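Guides > Perception > Tracking and Calibration

Checking Marker Tracks Before Export in Dotton

This guide describes how to review the marker tracks of a hand-held gripper recording before it is exported for policy training. It applies to Dotton release 5 and to recordings made with two grippers, each carrying square fiducial markers on its body. Staff who work with a single gripper may follow the same steps and skip the section on swapped hands.

The procedure assumes that the recording has already been copied to the project store and that the camera has a valid calibration file. If the calibration file is missing, Dotton will open the recording but will report all positions in pixels. Do not export a recording in that state. The steps for camera calibration are given in a separate guide maintained by Wiebke Gerlach.

Opening the recording

Start Dotton and select Review from the main menu. Choose the project, then the recording. The software loads the video, the detected markers and the gripper width signal on one timeline. Loading a long recording may take several minutes on a shared workstation, and the window should not be closed during this time.

Confirm that the layout file named at the top of the window matches the grippers that were used. The layout file tells Dotton where each marker sits on the gripper body, so that a front marker and a side marker can be combined into one pose. A wrong layout file produces tracks that look smooth but are offset from the true position of the fingers. This is the most common error found in review, and it cannot be seen in the position graph alone.

To check the layout, turn on the Overlay option. Dotton draws the predicted fingertip positions on top of the video. Move to a part of the recording where both grippers are in clear view and the fingers are spread. The drawn points should stay on the fingertips as the grippers turn.

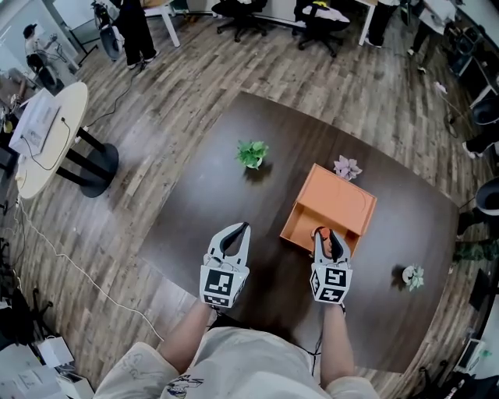

If the points drift away from the fingertips when a gripper is rotated, open the Markers panel and hide the side markers. If the drift stops, the side marker entry in the layout file is at fault. If it continues, hide the front markers instead and repeat the test. Record the result in the review note before changing any file.

Finding gaps and jumps

Open the Gaps panel. Each row shows the first and last frame of a period in which no marker on a given gripper was detected. Short gaps are filled by the tracker and need no action. The limit for filling is set in the project file, and reviewers should not change it for individual recordings.

Longer gaps must be examined one at a time. Step through the video from the last good frame before the gap to the first good frame after it. Tasks that require reaching into a container often produce gaps, as the wall of the container or the other hand may block the camera's view of the marker. Mark the gap as Occluded if this is the case. Mark it as Lost if the marker was in view but was not detected, and attach a single frame from the gap to the review note.

Jumps are listed in the same panel. A jump is a change in pose between two frames that is larger than a hand could produce. A recording of 2,692 frames that contains more than two jumps should be returned for new detection with the Fine setting turned on. Where jumps remain after the second detection, set the recording aside and inform Naa Korletey.

Swapped hands

When the grippers cross or come close together, the tracker may assign the left track to the right gripper. Both tracks will then show a jump at the same frame. Select that frame, choose Swap From Here, and play the recording to the end to confirm that no second swap is present. Dotton saves the correction as a separate layer – the original detections are kept.

The gripper width signal is not changed by this command. It is read from the fingers by a separate process and must be compared with the video by eye at one closing of each gripper.

Exporting

Once all gaps have been marked and all jumps resolved, select Validate. If validation passes, choose Export and select the Wullance profile. Do not select the older Boateng profile, which writes rotations in a different order and is kept only for projects that began before December.

The exported folder contains the tracks, the review note and a copy of the layout file. Reviewers should enter their name in the note before the folder is moved to the training store. Requests to reopen an exported recording should be sent to Slamet Hidayat, with the project name and the recording name in the subject line.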